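Web Publishing for Small Organisations
Handout 5: Planning a site before anybody builds it
Clistcombe evening programme, autumn term

Please read these notes before the session and bring your own site plan, even if it is only half a page. In September we looked at domain names and hosting, and I will not repeat that part. If you missed it, ask for Handouts 1 and 2 at the desk.

1. What we mean by a plan

Many students come to this course with a design in their head. They know the colour of the header and they have already chosen a typeface. When I ask which pages the site will have, they become quiet. So we start with the pages, and the colours can wait until Handout 7.

A plan in this course has four parts: the list of visitors, the list of tasks, the page tree, and the content inventory. You can write all of it in a normal text document. There are special programs for drawing page trees, and you may use one if you like it, but I do not give marks for pretty diagrams.

2. Visitors and tasks

Write down who will come to the site. Be concrete. "The general public" is too wide to help you with any decision. For the Brotley exercise (the small plumbing supplier from last week) we found the following visitors:

- a tradesman who wants to know if a part is in stock today
- a householder who does not know the name of the part
- a supplier who looks for the accounts department
- a person who wants to apply for a job in the shop

Each visitor has one or two tasks. Write the task as a sentence with a verb: "check the opening hours on a bank holiday", "find out if delivery to my village is possible". If you cannot write the verb, you probably have a topic and still need to look for the task.

After this, put the tasks in order of importance. It is a painful step, and in a group it can take the whole evening. The owner of a firm often wants "read our history" near the top. The telephone calls which the firm receives will tell you a different order. Ask the person who answers the telephone.

3. The page tree

The page tree shows which page is under which other page. The home page is at the top. Under it are the main sections, and under each section are its pages. For a small organisation I recommend that no page is deeper than three levels.

Some rules which have worked for my students:

Use names that the visitor would use. "Solutions" is a word that firms like, but a visitor with a leaking tap does not search for a solution, he searches for a washer.

Do not copy the structure of the organisation. The visitor does not know that repairs and servicing are two departments with two managers.

Do not make a section for one page only. Move the page up, or join it with something near to it.

Give each page one parent. If a page seems to belong in two places, put it in one and make a link from the other.

The Brotley tree in its first version had 50 pages. Please look at it again at home and mark every page which does not serve a task from your list. You can keep a page without a task, but you must write one line that explains your decision.

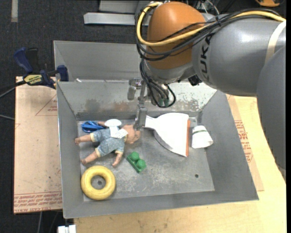 The next question is how the tree becomes a menu. These are two separate things, and beginners often mix them. The tree contains all pages. The menu contains only what the visitor needs to see at every moment. Privacy information, for example, is in the tree, but it normally goes in the footer and does not take a place in the main menu.

On a telephone the menu is usually hidden behind a button. This means that many visitors will never open it. Therefore the most important tasks must also be reachable from the text of the home page. Test this with your own telephone before you test anything else.

4. The content inventory

If there is already an old site, you must know what is on it. The inventory is a table with one row for each page. Use these columns:

Address of the page
Title as it is now
Date of last change, if you can find it
Who is responsible for the text
Decision: keep, rewrite, join, remove
New address

The last column is the one that students leave empty, and it is the one that causes the most trouble after launch. When an address changes, all old links to it are broken, also the links on other people's sites and in the search engines. You need a redirect from each old address to the new one. If you prepare the list during the inventory, it is an hour of work. If you prepare it after the launch, you do it with an angry customer on the telephone.

As practice material we use the Carré catalogue site, which has 286 pages in the copy I made for you. You do not need to go through all of them. Choose one section, complete the table for it, and write how long you needed. From this you can calculate the time for the whole site, and you will understand why agencies charge for an inventory.

Be careful with documents for download. On many old sites there are price lists and forms which no menu shows any more, but a search engine still finds them. They must be in the table too. In the Carré material there is an old order form with a wrong fax number. See if you can find it.

5. Choosing the system

Only now we speak about software. A content management system (CMS) is a program that lets people change the text of the site without touching the code. There are big ones and small ones, free ones and paid ones, and on this course I do not defend any of them.

In the laboratory we work with Tirkus, a small teaching system that was made for courses such as this one. It has pages, menus, user roles and a simple form builder. You should not use it for a real customer. What you learn in it can be carried over to the other systems, although the buttons have other names.

Questions to ask before you choose a CMS for a real project:

Who will change the text, and how often? If it is one person twice a year, a very simple site may be enough.
Who installs the updates? A system without updates becomes a danger after some months.
Can you take your content out again? Ask to see the export before you sign.
Does the editor produce clean headings, or does it let everybody make big red letters?
What happens with the site if the web designer closes his business?

Please note that the price of the licence is often the smallest part. Training, updates and hosting come every year. When you compare two offers, compare them over three years and include your own hours.

6. Titles, descriptions and search

There will be a full session on search engines, so I give only what you need for the plan. Every page in your tree needs a title and a short description. Write them now, in the same table as the inventory. The title says what the page is about and, at the end, the name of the organisation. It should be different for each page. A site where all pages have the title "Welcome" is difficult for search engines and also for a person who has twelve tabs open.

The description is the short text which can appear under the title in the results. Search engines do not always use it, but when they do, it is your chance to answer the visitor's question in one or two sentences. Do not fill it with keywords. Nobody wants to read "plumber, plumbing, plumbers Brotley, cheap plumber".

A question from last week was whether the address of the page must contain the keyword. It helps the visitor to understand where he is, and this is a good enough reason to write short, readable addresses. Use small letters and hyphens, no spaces and no dates unless the page is really about a date.

7. Small glossary

Breadcrumb: a line of links at the top of a page which shows its place in the tree.
Footer: the area at the bottom that is the same on every page.
Landing page: the page on which a visitor arrives first. It is often not the home page.
Redirect: an instruction which sends the browser from an old address to a new one.
Sitemap: (a) a page with links to all other pages, (b) a file for search engines. Please say which one you mean.
Template: the common form of several pages, without their content.

8. Homework

Hand in on paper or through the course folder by 2 December 2021:

- your visitor list and task list, one page together
- the page tree of your own project, in any form I can read
- the Carré inventory for one section, with the column "New address" completed
- titles and descriptions for 5 pages of your choice

Write your name on every sheet. Work in pairs is allowed for the inventory but not for the page tree.

The next session is in room 407, because the laboratory is needed for an examination. There are no computers in that room, so please bring your plan printed, and a pencil.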